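Cup and tray people wanted at Visness

We're putting together a small group to help us with one of the most ordinary jobs there is: getting cups on to a tray, off again, and put away properly. If you're the sort who can't walk past a messy draining board, we would love to hear from you!

The study is called Clasex and it's run by Sistudum from our rooms at Visness. We want to know how people sort mixed drinkware when shapes, colours and finishes don't match. Do you go by colour first, or by height? Do clear cups stay together? Everyone we've asked so far is sure their own way is the obvious one - and they all do something different.
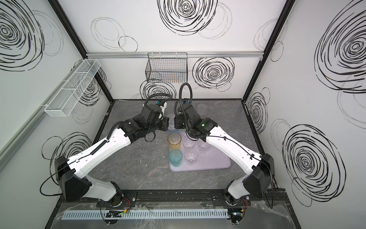 Clear and coloured cups on the lavender tray.

There are 22 places. You'd come in for one session of 30 minutes, with a short chat afterwards over tea. We'll ask you to load a tray as you would at home, then unload it, then do it again with a different mix of cups. Everything is plastic or easily replaced, so please don't be nervous about dropping things. Go at whatever speed suits you. Nothing is being marked.

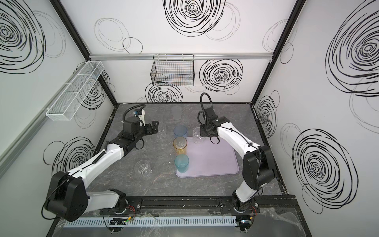 Visness, 31st August

Coloured tumblers are easy to spot on a pale tray. Clear cups are another matter, particularly against a grey marble pattern, and a frosted one can very nearly vanish. We're really keen to hear from people who wear glasses or find see-through things awkward to pick out, as well as anyone who has worked in a café, canteen or school kitchen.

You need to be 18 or over and comfortable standing at a table for the length of the session (a stool can be provided, just ask). No experience needed. Left-handers very welcome, we never get enough of you.

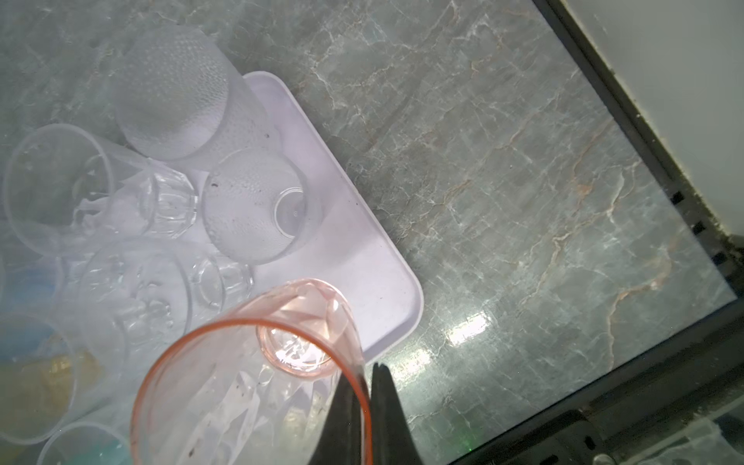 Then there's the whole question of which way up. Some of us were brought up to turn every cup over to drain, others lay them on their sides and hope for the best, and textured cups seem to bring out strong feelings on both sides. Tell us your habits when you write, we enjoy reading them.

Each person gets a £10 voucher and travel within the town is paid back on the day. Sessions run until December, daytime and early evening.

To take part, send a few lines to Xiaoqing Ding at the Sistudum office, Room 246, Egilsson Building, Visness, with the times you can manage. Questions about access or parking should go to Dehua Tang at the same address. Friends and couples can apply together but will be seen one at a time.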